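Placemats, and how we came to have opinions about them
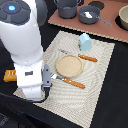 Last changed: 2018-02-05

Long-time readers of this newsletter will recall that the December issue closed with a promise to say no more about table settings. The promise held for one issue, a personal best.

What broke it was the mail. Savvas Psarras, who has run the Rallis supper table longer than most of us have been eating at it, wrote in to ask why the hall owns so many placemats and lays so few of them. The second part is easily answered. They live in the cupboard behind the folding chairs, and to reach the cupboard you must first move the folding chairs.

The mat at the top of this page is the woven sort, pale beige going on cream, with a fine wavy pattern that curves across it. It's a forgiving colour until somebody serves beets. The edges look a little frayed, and I am told by people with linen closets that this is character. It has been put down on a dark tabletop at a diagonal, a placement on which the membership is divided. Savvas is a parallel man. He believes a mat should line up with the edge of the table and a knife should line up with the mat, and that anything else is a picnic. Fatos Tomić holds that a diagonal makes a small table feel generous, and has been known to turn other people's mats when they get up for more potatoes.

There are two knives on this one, so we may as well deal with knives. House practice is to the right of the plate, blade facing in. Left-handed members have asked whether this might be revisited. It was revisited in December, over dessert, and left where it was.

On the matter of washing: woven mats don't go in the machine. Shake them outside, away from the door, then wipe with a damp cloth and lay them flat. Do not drape them over the radiator. We had six come off the radiator last winter in the shape of the radiator, and they are still that shape. Three have been put to work under the plants in the front window, where nobody has to balance a glass on them.

As for buying more, the kitchen fund has $3,000 in it and a surprising number of people would like to see it spent on cloth. Fatos favours the Feten mats, which come in a green he describes as restful. Savvas favours moving the folding chairs. The fund was meant for a new oven, the present one having two temperatures, off and Vokerau, after the neighbour who donated it.

If you have a view, leave a note in the tin by the kettle. If you have one of our placemats, and a few of you do, the tin isn't big enough but the counter beside it is.

Recent items
Who has the big soup pot?
Kitent Street potluck: what we ate and what we took home
Folding chairs, a history
Oven update (no change)
The December issue, with corrections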